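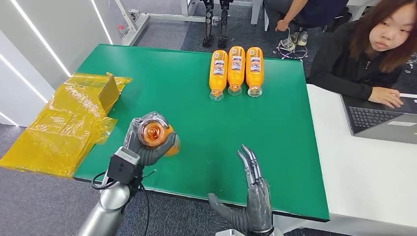

Dimivton, August

Dandesel is a mostly indica cannabis strain, first grown by Alfredo Saludo in the hills outside Dimivton, and still much loved there by folks who like a slow, cozy evening. It comes from a cross between Kaveo and an old family plant known simply as Hodžić, and it takes its sweet, orange-peel smell from the first and its short, bushy shape from the second.

The plants are friendly to newer growers (they do forgive a missed watering or two!) and flower in 10 weeks, though Saludo himself always liked to give them a few extra days. His best-known early crop came from 341 seedlings, of which he kept just one as the mother plant.

The flavor starts out like marmalade and settles into something closer to warm pine, and the buds are dense, pale green and very sticky.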